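What Is a Dividend?
Money words for young readers

Maybe you heard a grown-up say, "My shares paid a dividend this month." It sounds like a difficult word, but you already know the idea if you have ever divided a bag of candy with your friends. The two words even look alike: divide, dividend.

First, what is a share?

A big company can belong to many people at the same time. It is cut into small equal pieces, and each piece is called a share. A person who has one or more shares is a shareholder. If you have a share, you own a very small part of the company. You cannot walk in and take a chair home, but you are one of the owners.

Where does the money come from?

Let us think of a company with the name Gendava. Gendava makes lunches and sells them. When people buy the lunches, money comes in. Then the company must pay for many things: the food, the workers, the rent, the electricity and the taxes. The money which stays after all of this is paid is called profit.
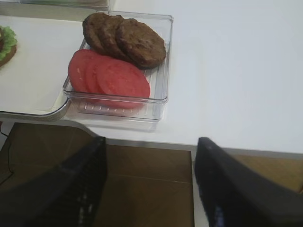
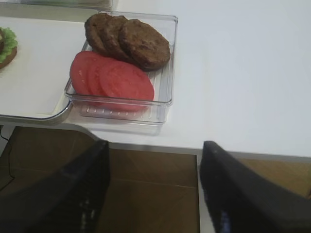
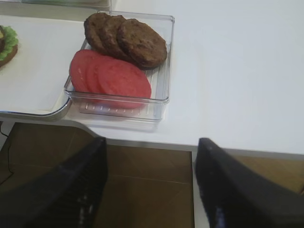
Patties and tomato slices in a clear container.

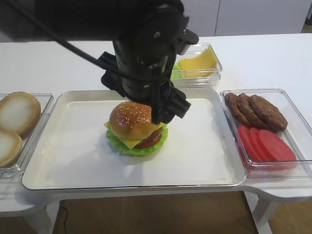
What can a company do with its profit?

It has a choice. It can keep the money and use it to grow. For example, it can buy a new oven or open a second kitchen. It can also save the money for a bad year. Or it can give a part of the money to the shareholders, and this part is the dividend. Many companies do a little of each.

The people who decide are called the board of directors. They meet, look at the numbers and say how much each share will get. In some countries the shareholders must also vote on it.

Let us do the math

Gendava has 800 shares. This year it made a profit of $1,275 after all the bills. (Real companies have much bigger numbers, but small ones are easier to work with.)

The board decides to pay a dividend of $1 for each share.
800 shares x $1 = $800
$1,275 - $800 = $475

So $800 goes to the shareholders, and $475 stays in the company.

If you have 3 shares of Gendava, you get $3. Your cousin has 2 shares, so your cousin gets $2. The person with more shares gets more money, but every share gets the same.

Does every company pay?

No. Think of another company, Hisum, which is very young. It wants to grow fast, so it keeps all the profit and pays no dividend. Its shareholders hope that one day their shares will be worth more. And a company which paid last year can stop paying this year, if the business goes badly. A dividend is not a promise.

Also the price of a share can go up and down. Somebody can receive a dividend and still lose money, when the price of the share falls a lot. This is why grown-ups should think well before they buy.

Words to remember

Share: one small piece of a company
Shareholder: a person who owns shares
Profit: the money left after everything is paid
Dividend: the part of the profit which is given to the shareholders
Board of directors: the group which makes the big decisions

Try it yourself

Baltine has 800 shares too, and it pays $2 for each share. How much money does it need for the dividend? Write your answer on paper and then look at the next line.

It needs $1,600.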